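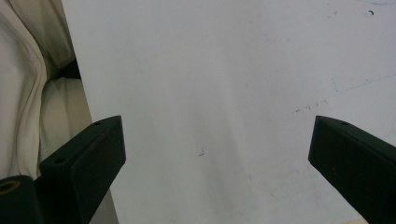

"A rule must be short, or people will not follow it," says the safety lead at Denow, who wrote the 17 rules for work with hand-held grippers. The first says that the fingers are checked for wear before each session. Another, added in February, limits a session to 50 minutes.
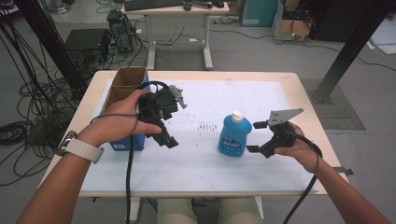

*A dish soap bottle stands between the two grippers.*

Cables are her main worry — "I would like to see them off the floor," she says. She wants the next version to have a rule for that.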